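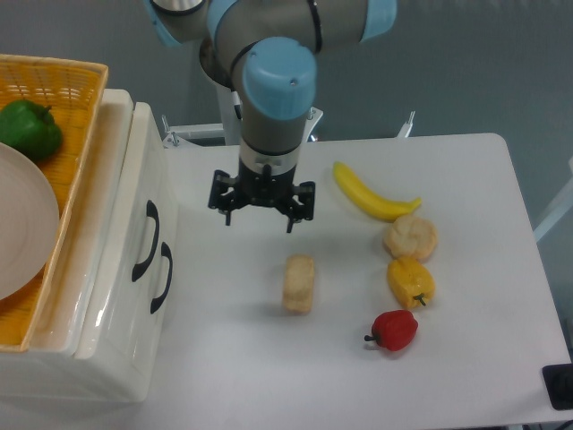

Weigh-in procedure changed at the Travthorpe duals in March, and it affected our lineup more than the results page suggests. The old rule gave each wrestler a single trip to the scale. The new one allows 2 attempts inside the window, which closed at 8:30 -- the sheet said 830, and one visiting coach read it as a room number.

Yayra Laryea made weight on her second attempt. Cosimo Amato did not, and moved up a class. That put him against the Mirkari senior, who outweighed him and rides legs well. Cosimo lost 12-2. I scored the match myself and have the same total as the table. Most of the points came from tilts off a tight waist on the left side. He kept posting that hand out wide, and the tilt was there each time he did it.

Yayra won by fall in the second period with a cradle from the near side. Her setup is slow, but she locks her hands below the knee and keeps her head down, so there is little to fight against.

For next season I plan to log body weight nightly from the first practice. Last year I started in the third week -- too late to see a trend. The Clikisora meet uses the same window.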